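Koyama Releases Melter 5 for Recording Robot Tasks by Hand and by Remote Control

PLOMTHORPE, 10/06/2019 - Koyama has released version 5 of Melter, its software for recording tasks on a robot arm and preparing the recordings for training. The new version accepts two kinds of input: hand guiding, in which an operator moves the arm directly, and remote control from a second station. Both are stored in one file format.

Melter 5 logs joint positions, joint torques, gripper width and operator commands at 1000 samples per second. Camera images are stored separately and matched to the arm data by time stamp. Recordings made in earlier versions can be converted with a command line tool.

The release includes Ondunura, a set of 2732 recorded runs covering 66 tabletop tasks. Each task is defined in a simulated workspace before operators record it. The layouts place unlike items close together on one table, so that the approach path of the gripper matters as much as the grasp. In one layout a brush lies partly on top of a book, with a long stick beside it and a bowl at the side of the table.
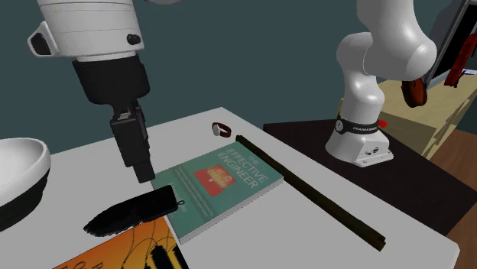
Recording and Playback

"A remote operator tends to pause above the object before closing the fingers, and a hand-guided run usually has no pause at all," said Setsuko Tanabe, technical lead for Melter. "Version 5 keeps the original timing and marks the pauses. The user decides whether to trim them."

Runs can be played back in simulation at full or reduced speed. If a playback exceeds the joint limits set by the user, Melter stops and reports the joint and the time stamp. Failed runs are kept in Ondunura and labeled as failed.

Availability

Melter 5 is available now to current license holders. New licenses include Ondunura and the conversion tool. Support for two-arm recording is in testing - no release date has been set.

Press contact: Koyama, Plomthorpe office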